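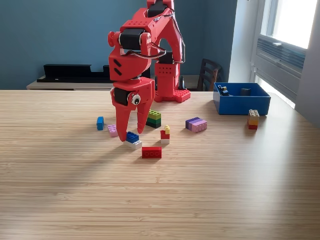
The arm over the bricks, with the bin at the back right of the table.

How to test a brick-sorting policy on a small table-top arm

These notes cover the test we use at Velstead to compare two versions of a pick-and-place policy. They assume the arm is already calibrated and that you have a trained checkpoint to load. If you still need to record demonstrations, start with Orhun Akgül's page on teleoperation and come back.

The policy in these notes was trained on 388 demonstrations. The task is always the same: pick up a brick or a small stack from the table and put it in the blue bin.

1. Set out the table

Use single bricks as well as short stacks. Stacks are harder. The fingers can close on the top brick and leave the rest behind, and you want to know how often that happens. Put at least one brick on its side or on end, so the policy can't rely on seeing studs on top.

Leave the bin to the right of the base, within easy reach. Don't tape it down. If the arm knocks it, write that in the log.

2. Fix the starting layouts

Dilek Ersoy drew up 12 layouts on paper and we use the same ones every time. Before that we scattered the bricks by hand, and the spread between runs was wide enough to hide any difference between checkpoints. Match the paper for position first, then turn each piece to the marked angle.

3. Run the trial

Load the checkpoint, send the arm to its home pose and start the log. Each trial stops at 3000 control steps or when the table is clear. Keep your hands off the table until then, even if a brick ends up somewhere awkward.

Run every layout with checkpoint A, then every layout with checkpoint B. If daylight reaches the table, try to do both in the same part of the day. Our scores dropped in the late afternoon until we added demonstrations recorded at that hour.

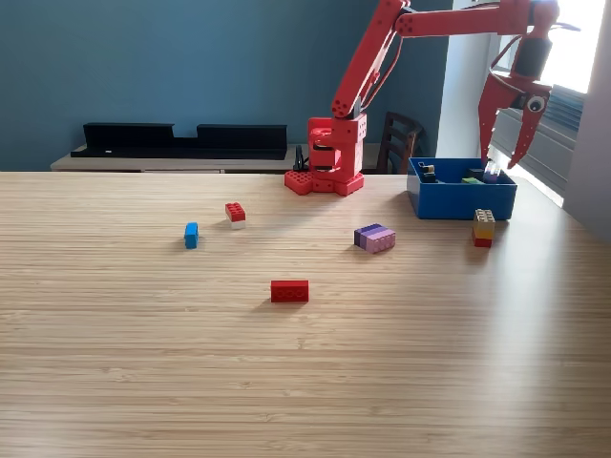 A pale block held between the fingertips at the rim of the bin.

4. Score it

Score each piece separately:

0 - not touched, or touched and not lifted
1 - lifted, then dropped outside the bin
2 - released inside the bin

If a stack comes apart, score the part that was lifted and add an S to the line. A brick that lands on the rim and falls outwards is a 1. Remzi Yüksel scores from the video without knowing which checkpoint he is watching, and his figure is the one we report.

5. Compare

Take the difference between A and B for each layout before averaging. A single bad layout can pull the mean down a long way, so list the per-layout scores as well.

In our August test the larger gain was on single bricks. Stacks improved very little. Most of the remaining failures were grasps made too high, and we are now recording more demonstrations with the wrist lower at the moment of closing.

Send corrections to Perihan Kozan.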